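March, 14:10. Laundry folding, bed station

Went through the garment list with Daiane before starting. Towels and pillowcases are fine as they are. Trousers stay on the list as unsolved: the policy Ilie finds the waistband on hangers but loses it on a flat surface. Radu wants 1,000 demos before we retrain. I'd settle for fewer if the start poses vary more.

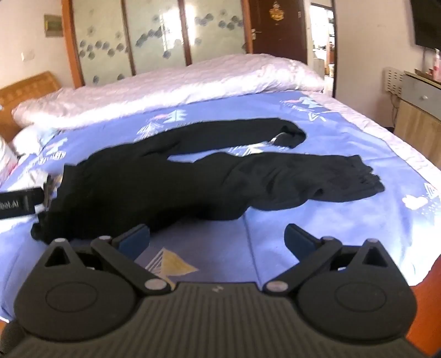

*Black garment laid sideways on the blue printed sheet, fingertips open.*

Open points:

- Dark cloth: depth drops out in the creases. Mircea to try the Gorkach filter again.
- Segmentation on patterned bedding gave 11 false edges on the last batch, mostly at printed shapes.
- Leg-over-leg fold needs 2 grasps at the hem. One grasp twists the cloth.

My view for now: usable for flat rectangles, not for anything with legs. Horațiu disagrees, see his note under Fisto.

Next: same fold, plain sheet.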